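The blocks came on Tuesday and I have done almost nothing useful since. I'd been eyeing them for months (Baiba has a set in her classroom and I handle them every single time I visit, like a toddler), and when my birthday money finally landed in January I went for it. Eight little shapes in four colors. They're wonderful!

If you're new here, I sort, stack and line things up for fun, and then I write about it. I know there are people who do this with seashells, or with very expensive pens. I do it with children's toys and I'm 4 years past caring what my sister thinks.

## First, the shapes

What I love about this lot is that the shapes don't match the colors in any obvious way. You get two blues, two reds, two greens and two yellows, but the pairs never repeat a shape in their own color. Blue has a cube and a triangle. Red has a cylinder and a star, and so does green, and then yellow goes off and does its own thing with a hexagon and a heart. So if you sort by color you get a tidy row of pairs, and if you sort by shape you get two stars, two cylinders and a whole bunch of loners. I spent a good part of an evening on that alone.

Birutė came over and sorted them by "how much they would hurt to step on," with the stars at the top. I thought the cube deserved a higher spot – those corners! We did not agree, and there was cake, so we moved on.

## The board matters more than you'd think

I used to lay everything out straight on the table, and it always looked like I'd dropped it there. Then Gunārs gave me an old maple board he'd been meaning to turn into something, and wow. The grain is so pretty, all those soft lines in the pale wood, and bright colors just pop on it. Red especially. I've tried a darker board from my mother's kitchen, and the blues sort of sank into it and looked sulky.

A board also gives you edges to work with, and once you have edges you start having opinions about them. My rule for a loose layout (I call it a scatter, and there's a whole page of my notebook about scatters) goes like this:

- Start with the cube, because it's the heaviest looking, and put it toward a corner area.
- Keep the two stars apart.
- Turn things a little. A cube set dead square looks like it's waiting for a bus.
- Leave the pairs separated if you can, so your eye has to hop around to find the match.
- Stop before you start fiddling. I never manage this one.

The heart is the tricky piece. Anything near a heart starts looking like a greeting card, and I've had layouts where I liked seven pieces and had to take the whole thing apart because of the heart. Žydrūnas says to leave it out, but then it's seven blocks and the poor hexagon is the only yellow on the board, and it looks lonely. No, the heart stays in.

## What I tried

I started with a ring, which looked like a clock. Then a line from "roundest" to "pointiest," which I really enjoyed making: cylinders, heart, hexagon, cube, triangle, stars. (Is a heart rounder than a hexagon? I went back and forth on this for most of a cup of tea and landed on yes, but it has that point at the bottom, so write in if you disagree.)

After that came towers. The cylinders are great at the bottom of a tower with their flat tops, and the cube is happy anywhere. The heart on its side is a menace. My best was four high before the lot went over and the green star shot under the couch, where I also found a spoon.

And then the scatter, and oh, I love a scatter. It's the one that looks like no effort and takes me the longest. I went with the blue cube up near the top edge with a bit of a tilt, the red star up there too but farther over, and the red cylinder just left of the middle.

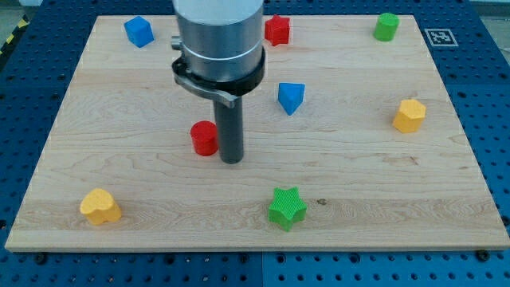 *All eight on the maple, red cylinder near the middle.*

I'm so pleased with the cube. That little turn lets you see the top and two of the sides, and it gives the whole corner some life. The red star standing with its flat top up makes a nice partner for it, too.

Next I want to try them with only two colors at a time, starting with red and green since those have the same two shapes. Austra has promised to lend me her wooden letters as well, and I have a plan involving the heart and the letter O that I'm not ready to discuss.

If you have a set like this, tell me how you'd sort it! Color first or shape first? I'm shape first on weekdays, and I'd love to hear from the color people. I'll put my favorite answers in the next post, along with the tower if I ever get it to five.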